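Learning the small words

Monday, September 2, 2019

Seven years I have lived in Dokville, and still I am afraid of the word "the". Last week I wrote a note for the neighbor and I stood with the pen in front of "Please close gate" for a long time. I knew something was missing. I put it in, then I was not sure anymore and wrote the whole note again on new paper.

In my first language we have no articles. When I was at school in Lanik our teacher gave us a list with 400 English words to learn before October, and I learned them all, even "thimble" and "orchard". But the list had only nouns and verbs. The small words she left for later, and later we moved to another book. So I came here able to say thimble, and not able to say if it was a thimble or the thimble.

My friend Yusri Wuisan has the same trouble, but he is more brave. He simply leaves them out and speaks fast. At the bakery on Sperling Street they understand him perfectly and give him his bread. Me they also understand, only it takes longer, and the people behind me in the line begin to look at their phones.

What I do now is read aloud. Every evening I read two pages from an old novel, and I try to hear where the small words go. I do not study the rule. My ear has to get used to it, the same way I know which stair in our house makes a noise. Prepositions are the next problem. Why am I in a car but on a bus? I sit in both.
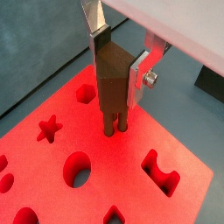
Brown block over the red board with the shape holes.

Sometimes I put a preposition into a sentence and I feel at once that it does not want to go in. I turn it a little, I try "at", I try "by". My husband says I should just ask him, but he was born here and his answer is always "it sounds better", and with this I can do nothing.

Still, there is some progress. On Thursday the lady from the library called about a book I had ordered, and I told her I would come in the afternoon, on my way home from work. I noticed only after the call that I had not stopped once to think. Then I forgot to pick up the book, so I must go tomorrow.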